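Second shift at Esness, after the new line

I have worked at the Esness plant for 10 years, all of them in packing, most of them on the second shift. A few people have asked me what it's been like since the automation went in, so I'm writing it down while I still remember how the old way felt.

We pack parts trays for Prarnthorpe and a couple of smaller customers. Until last spring every tray was filled by hand. You stood at a bench, pulled parts out of a tote, checked each one for burrs, set it in the tray, and slid the tray down. A good shift for the whole room was 1243 trays. I know the number because it was written on the whiteboard by the time clock for more than a year, and it only came down when they took the whiteboard away.

The first Grollden cell started up in July. It took over three benches. The second one came a month later and took three more. The cells do the pulling and the setting. They don't do the checking very well, so that's what most of us do now, plus clearing jams, plus feeding totes, plus a fair amount of standing there waiting for a light to change color.

Best shift so far is 1324 trays. That's more than before, but less than what we were told to expect. Melquiades Beltrán, who runs our shift, was straight with us about it. He said the sales sheet assumed perfect parts and we have never had perfect parts.

What I was least ready for was the teaching. When a new part comes in, somebody has to show the system how to pick it up. They asked for people from the benches to do that, and I put my name in along with Refugio Manríquez and Akua Boateng. You work with a hand-held gripper, two black fingers that open and close, and you go through the same pick over and over. For one part they wanted 100 good picks, and a pick where you fumbled and fixed it got thrown out.

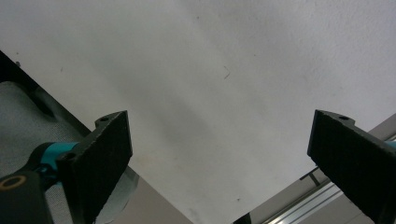 It's slower than using your hands. The first few days I kept wanting to put the thing down and grab the part. You also find out that you don't know how you do your own job. I always turned the long brackets a quarter turn before setting them in and I had no idea I was doing it until Akua pointed it out. Then I had to decide whether it mattered. It did. Without the turn they catch on the tray rib.

My wrists are better. I'll say that first because it's the biggest change for me. I used to go home and run them under warm water before I could hold a fork right. I haven't done that in months. My feet are worse, from walking between the cells on concrete, and I've gone through a pair of boots already.

The room is different to be in. The benches faced each other, so you talked all night. Now there's one person per cell and the guarding is between you. Hermenegildo Xolalpa used to tell one long story over a whole week, a piece each night, and that's gone. He moved to receiving in the fall. He says he likes it, and the dock has windows.

No one was laid off in our room. Two people retired and weren't replaced, and one went to Tovar for better money. I don't count that as nothing. There were jobs in that room a young person could walk into with no experience, and there are fewer of them now. Macario Hinojosa started on the benches at nineteen and he's a maintenance lead today. I don't know what door he would come in through if he were starting this year.

Pay is the part still up in the air. Those of us who do the teaching got a small bump for the hours we're on it and regular rate the rest of the time. I think it should be one rate. If I know how to set up a new part, I know it all shift — I don't forget it when I go back to feeding totes. Refugio brought this up with the office and was told it would be looked at after inventory.

A third cell is supposed to go in by the back wall, where the last two hand benches are. I've asked to keep one of them for rework. Melquiades is for it, and I should hear before the electricians come.

Recent posts
Boots that lasted and boots that didn't
Packing a lunch for second shift
What the break room used to look like
Ten years at Esness

Contact | All posts | Copyright, all rights reserved | Back to top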